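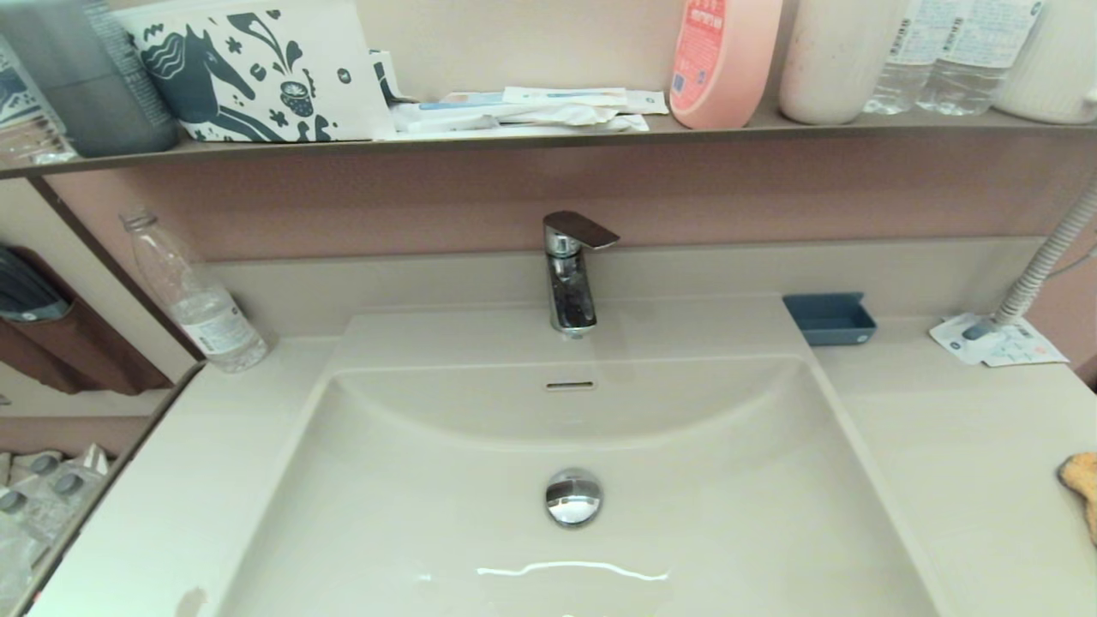 Handout 3: Wasser im Haushalt

Liebe Kursteilnehmende, heute geht es um den Siphon, dieses unscheinbare Rohrstück, das wir alle gern vergessen – bis es riecht! Sein Wasserstand hält die Kanalgase zurück.

Der Überlauf, jener schmale Schlitz unterhalb der Armatur, mündet noch vor dem Siphon in den Ablauf.

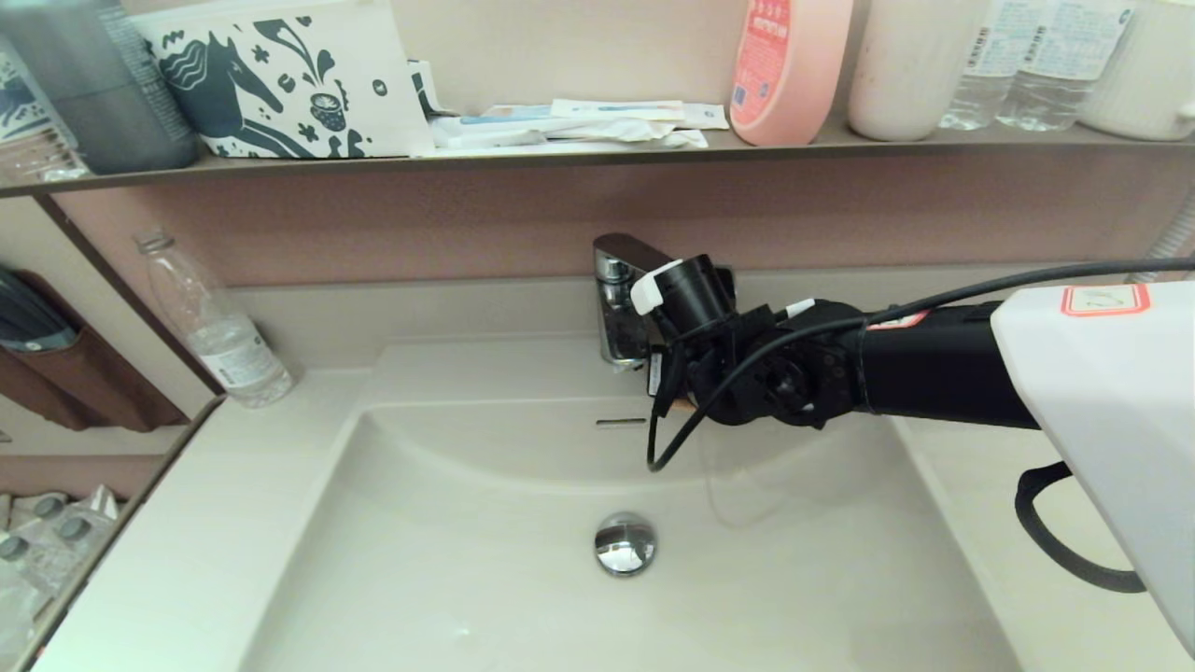
Aufgabe bis Oktober

Lesen Sie bitte im Skript Darnovside ab Seite 87 und skizzieren Sie in aller Ruhe Ihren Siphon daheim.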